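Speaker notes: "What the Listing Left Out"
Evening talk for first-time condo buyers, upstairs room at Plondeck
Running time 40 minutes plus questions. Water before you start this time.

Opening

Wait for the chairs to stop scraping. Introduce yourself in one sentence, then read the fake listing out loud, slowly, with feeling: "Sun-kissed, move-in ready, a true lifestyle opportunity." Ask who can tell you how many bedrooms it has. Let the silence go on a bit.

Then: I sold condos for eleven years, and I wrote sentences like that before breakfast. I'm sorry. Tonight is by way of repayment.

Say what the talk covers: the monthly fee, the reserve fund, the rules, the minutes, and the Saturday visit. Say what it doesn't cover: mortgages (Fung-ping Tang has the room next month and is far better at it) and whether prices will go up. If I knew that I'd be giving this talk from a boat.

The monthly fee

Use the Besidska unit as the running case. One bedroom, fourth floor, fee of $692 a month. Ask the room whether that's high. Someone will say yes, loudly. Ask them what it pays for. They won't know, and neither did the buyer, Américo Barreto, who has given me permission to tell this story on the condition that I mention he has since learned to read.

At Besidska the fee covered heat, water, trash, the elevator, building insurance and a gym containing a single bicycle. Across the street at Zeman the fee was less than half that and covered the hallway light bulbs. Américo almost bought at Zeman on the strength of the smaller number. Once he'd added heat and water, the two were so close he picked on the basis of the bicycle.

Point to make: a fee on its own tells you very little. Ask for the list of what's in it, and ask for the last five years of fees on one sheet of paper. A fee that hasn't moved in five years should worry you more than one that goes up a little each spring. Roofers haven't been holding their prices steady out of affection for your building.

The reserve fund

People will reach for their phones here. Speed up.

The reserve is the building's savings for big repairs: roof, elevator, boiler, parking deck. If the savings run short, owners get a special assessment, a phrase invented so that a large surprise bill would sound like a medical appointment.

Zeman again. Special assessment the second winter, $3,336 per unit, due in 60 days. The elevator. Anyone who'd read the reserve study would've seen the elevator on page two with the word "overdue" next to it. Kamil Pešek read it, and asked the seller to cover the bill if it came. The seller laughed, then had a long weekend to think, then agreed. Kamil is insufferable about this and has every right to be.
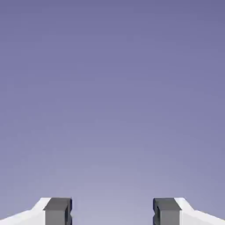
When should you ask for the reserve study?

Before you make an offer if the seller will hand it over, and otherwise as soon as the offer is accepted, while your review period is still running. Put the request in writing and name the document. "Any relevant paperwork" will get you a brochure and a parking map.

Rules and bylaws

Hold up the binder. It gets a laugh. Don't drop it, it's borrowed.

The Besidska rules run to 117 pages. Most of it is about dogs. Read the whole thing anyway, or at least read these parts twice: pets, rentals, renovations, balconies, floors. The floor rule catches everyone. Plenty of buildings want thick padding under any hard floor, and they want it approved ahead of time, and they'll make you pull up the new floor if you skipped that step.

Masanobu Ueda's piano. Tell it short. The rules allowed pianos. They also barred anything over a certain weight from the elevator, and anything at all from being carried up the stairs after noon. The movers came at one. The piano spent the night in a van at the hourly rate.

If somebody asks whether rules can be changed: yes, by a vote of the owners, usually a big one. Buying a place on the assumption that you'll win that vote is a hobby, and a costly one.

Minutes

My favorite part, so keep an eye on the clock.

Ask for two years of board meeting minutes. They're dull, and they're the only thing in the whole stack that wasn't written to sell you something. Look for anything that keeps coming back. One leak is a leak. The same leak in six meetings, with the words "contractor to advise," is your living room ceiling.

Look for lawsuits. Look for the building's insurer changing two years in a row. Look at how many owners are behind on fees. At Cluline, where I sold more than 39 units and would now like to apologize to several of them, the unpaid fees were mentioned in every set of minutes, always just before "other business," like a relative you only bring up at the door.

The Saturday visit

You'll have seen the unit once, at eleven on a weekday morning, with the lamps on and something baking. Go back on Saturday around nine at night. Stand in the hallway. Stand in the parking area. Run the shower and the kitchen tap together. Take the elevator up and down and see who talks to you.

Vilém Dvořáček did this and met the downstairs neighbor, who told him in four minutes about the boiler, the trumpet, and the man in 2B. He still bought it. He got a better price and a good pair of earplugs.

Measure the bedroom yourself. Staged beds are often smaller than beds. Open the closets, all of them. A "den" is a closet that went to college.

Also check the view for empty lots. "Open outlook" means open at the moment. Zoning office, front desk, one phone call.

Closing bit

Back to the fake listing. Read it again and have the room shout the missing question after each phrase. "Low fees!" (What's in them?) "Well-loved building!" (Reserve study?) "Vibrant neighbors!" (Trumpet?) If they're tired, do the first one and let them go home.

Hand out the one-page checklist. Point out that the email on it is mine and the phone number is my old one, please don't call it, a dentist has it now.

Questions until they start stacking chairs. Binder goes back to Kamil.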